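Notes > Equipment > Planning

Budgeting for a Second Bench Arm

7 min read

The request for a second arm went to the finance office in August, and I have been asked more than once since then how the figures were reached. I am setting the reasoning down in one place, partly for colleagues in other departments who are preparing requests of their own, and partly so that I can refer to it when the next budget round begins.

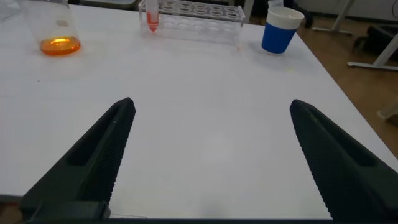 The first point to settle was whether we were buying a machine or buying bench time. Our original proposal, which Signe Lundgren drafted with me over the spring, named a particular arm and a particular gripper on its first page. It was returned with a single remark in the margin, asking what the laboratory would be able to do afterward that it could not do at present. The remark was fair. We had written a shopping list and attached a paragraph of justification to the end of it.

The second draft began with the work. We listed the handling tasks that take up staff hours in the teaching laboratory: moving tubes in and out of racks, bringing beakers forward to the pouring position, returning cups and glassware to the cart. For each task we recorded how long it takes by hand, how often it is repeated in a week, and how much it matters if it goes wrong. A tube set down in the wrong position can usually be corrected in a moment. A beaker knocked over during a practical session costs the better part of an hour, and sometimes the session.

Only after that list was finished did we request prices.

What the quotations covered

We approached two suppliers, Plirkum and Nodedent. I will not reproduce the full quotations, which were given in confidence, but the structure of each is worth describing because the two were so difficult to compare.

Plirkum quoted for the arm, the controller and the mounting plate as a single line, with the gripper and fingers priced separately. Nodedent quoted for a complete station, including a table, and offered to remove the table if we did not want it. We did not want it, as the benches we have are level and of a suitable height. It took three letters to establish what the price would be without one.

I would advise anyone in the same position to send suppliers a blank table with the headings already filled in, and to ask that every price be entered under one of them. Ours now reads: arm and controller; gripper; spare fingers; cameras and cables; mounting; delivery; installation; training; annual service. Where a supplier leaves a heading blank, we ask whether the item is included or absent. These are very different answers and the blank looks the same in both cases.

Fingers and other small parts

Gripper fingers deserve a line of their own. In our first year we treated them as part of the gripper and made no provision for replacing them. The gripping surface is what meets the glass, and once it is worn the whole arrangement becomes unreliable, however good the arm may be. A replacement pair was quoted to us at $716, which is a modest sum against the price of an arm and an awkward one to find in March when the consumables budget has been spent.

We have now entered two spare pairs in the request and an allowance for one further pair each year. Enda Corrigan, who looks after our purchasing, asked that they be recorded as consumables and kept apart from the capital request. This has the advantage that they can be reordered without a new approval. I would have saved a good deal of correspondence by asking Enda at the beginning.

Racks, tubes and cups belong on the same list. An arm that has been set up for one style of rack will generally need attention before it can be used with another, and a change of tube diameter has the same effect. We have therefore agreed to hold to one pattern of rack for the life of the equipment and to buy our spares at the outset. The racks themselves are inexpensive. The staff time required to set up every position again is considerable, and it does not appear on any invoice.

Floor space and layout

The estates office requires a floor plan with any request for fixed equipment, and ours was out of date. Signe measured the room again on a Wednesday afternoon and found that the clearance between neighboring tables was smaller than the drawing showed. This affected the position of the second arm, which will now stand one table farther from the door. The change added a longer power run and a second network outlet to the request, at a combined cost of $1,025.

I mention the sum because it was very nearly missed. Building work of this kind is charged to departments here, and neither supplier would have had any cause to include it. Anyone planning a similar purchase should walk through the room with the drawing in hand before the figures are submitted, and should check that chairs and bags have somewhere to go. A clear aisle on paper is not always a clear aisle at ten in the morning.

Service and training

Both suppliers offer an annual service agreement. We compared the cost of the agreement with the cost of individual visits and found that, for a single arm, there was little to choose between them. With two arms the agreement is the better value, and we have included it for the first three years.

Training was a harder question. The standard package is one day for a small group, on site. Our experience with the first arm suggests that a single day is sufficient to teach staff how to start, stop and recover the machine safely, and insufficient for anything beyond that. We have asked for the day to be divided into two half-days, several weeks apart, so that the second can be given over to whatever difficulties have arisen in the meantime. Plirkum agreed to this without charge — Nodedent has yet to reply.

I would also draw attention to the hours of our own staff. The request includes 20 hours of technician time for installation and trial runs, and this is entered as a cost even though no money leaves the department. Enda was firm on this point, and I have come to agree. If the hours are not written down, they are taken from other work, and that work is then reported as late.

Contingency

We have set aside a contingency within the request and stated what it may be used for: adapters, cable replacements, additional glassware for trial runs and any correction to the mounting. Earlier requests from this department included a contingency with no description, and it was removed each time. A named contingency appears to be received more kindly.

The present position

The request is now with the finance office and will be considered alongside one from the Kpodo building for a new fume cupboard. Should only part of the sum be granted, we have said in writing which items could be deferred. The second pair of spare fingers would go first, followed by the third year of the service agreement. The electrical work and the training would stay, as the arm could not be brought into use without them.

Colleagues at Pulness have asked for a copy of our comparison table. I am glad to send it to them, and to anyone else who writes to me at the department, with the prices taken out. Signe is adding a column for delivery times, and I expect to have the revised version by the end of the month.

Shares: 2 | Comments: 0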